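Shop notebook, August
Tuesday, started 7:40 a.m.

Backyard rink kit, liner and corner work. Picking up from the last entry, where the left rear corner was still bowing.

Refilled the test frame in the yard behind the shop overnight. Level this morning was 3 mm down on the stick at the shallow end. It was warm and there was wind, so I'm calling that evaporation until I see otherwise. The ground on the low side is dry under the boards. I felt along the whole run by hand and then slid a strip of brown paper under the outside edge in a few spots. Paper came out clean.

The corner is better. The Plornier bracket, turned so the long leg runs down the long side, holds the joint closed with the frame full. Last week it was the other way around and you could get a putty knife into the gap at the top. Nothing else was changed between the two fills, same boards, same screws, same stakes. The instructions need to show which leg goes where. Right now the drawing has both legs the same length, which is how I got it wrong in the first place, and I build these.

Depth at the low corner is 138 mm. That is more than I would want for a first-time customer on a flat yard, but our yard drops toward the fence and I wanted a load on the bracket. On the high side it is 93 mm. The rental house up in Clarnora has a worse slope than this, going by the sketch the owner sent, so that difference is going to grow. Two choices there: stack a second board along the low side, or tell them to use the flat patch by the driveway and live with a shorter rink. I lean toward the second. A double board means taller stakes, and a stake that stands above the board is something for a kid to fall on.

On that subject, stake caps. The soft ones came off with a glove. The hard ones stay on but have a lip. I put a bead of silicone inside the soft ones and will try again once it has set up. If that holds, go with soft.

Liner. The white Drornireo sheet is still my pick over the clear. With clear, the grass under it shows dark and the sun gets at it, and last February the clear one went soft along the south edge days before the white one did. The white also makes it easy to spot leaves and sticks before you flood. Bad points: it creases when folded, and the creases hold air. Walk the air out in socks before filling. No boots on the liner, ever. I did it in boots this time and got a pinhole by the gate, now patched. Patch is tape on the dry side only, pressed down with a seam roller. Check it again Friday.

Do not pull the liner tight. I know this, everybody in the shop knows this, and the test frame still had a tight stretch down the left side where somebody (me) stapled it before the water was in. When the frame filled, the sheet had nowhere to go and lifted off the bottom of the board. Pulled the staples, let it settle into the corner, left it loose until full. Stapling should be the last step on the sheet. It is step four at the moment. Move it.

Board foam: the bumper strip for the top edge fits over the board but not over the board plus liner plus staple. Either a wider slot or thinner staples. Asked the foam supplier for a sample with the wider slot. No price yet. Until it comes, do not cut any more strip to length, we already have a bin of short pieces.

Quinlan Lodge wants a rink for the kids staying over the holidays, on the lawn below the parking lot. Their questions, with what I wrote back:

Can it go on the lawn without killing it. Yes if it comes up soon after thaw. Leave it on into warm weather and the grass will be yellow.

Who fills it. They do, from their own hose. Long first fill, and do it when a solid cold stretch is in the forecast, not one cold night.

What if there's no freeze by the holiday. Then there is no rink. I told them that plainly. They asked about the plastic skating tiles as a fallback and I said we don't carry them but they work for small kids in old skates. They chew up blades.

Do they need a light. They need one if guests are going to be out there after supper. Mount it on the building and keep cords away from the rink.

I also told them to post a sign saying the ice has to be checked by staff before anyone goes on it each day, and to talk to whoever covers the property about it. That part is not ours to answer. 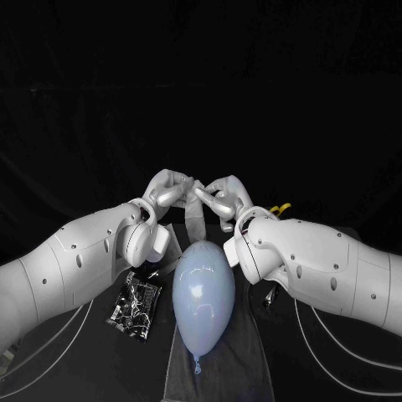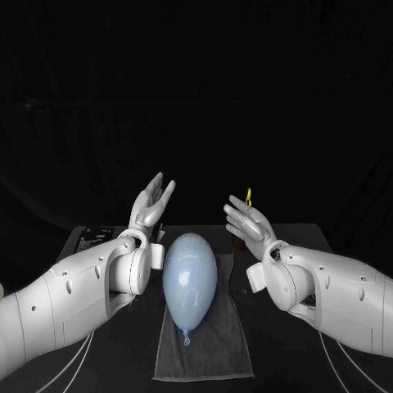 Afternoon. Drained the frame through the low corner. Slow. The siphon hose kept lifting off the bottom once the water got shallow, so I wired a big washer to the end of it and that kept it down. Put a washer in the kit, costs next to nothing. Last of the water went out with a push broom.

Checked the corner again empty. Bracket is straight, screws tight, one screw hole in the board starting to oval out. It has been in and out of that hole too many times and I don't think a customer would ever see it, but I marked the board so it doesn't go out with an order.

To do:
Redraw the bracket page with the long leg marked.
Move stapling to after the fill.
Soft caps with silicone, glove test.
Call back the Clarnora owner about the driveway spot, get a real slope measurement, string and level at both ends.
Find out where the other seam roller went.

Left the liner over the fence to dry, white side out. Bring it in before dark, rain expected.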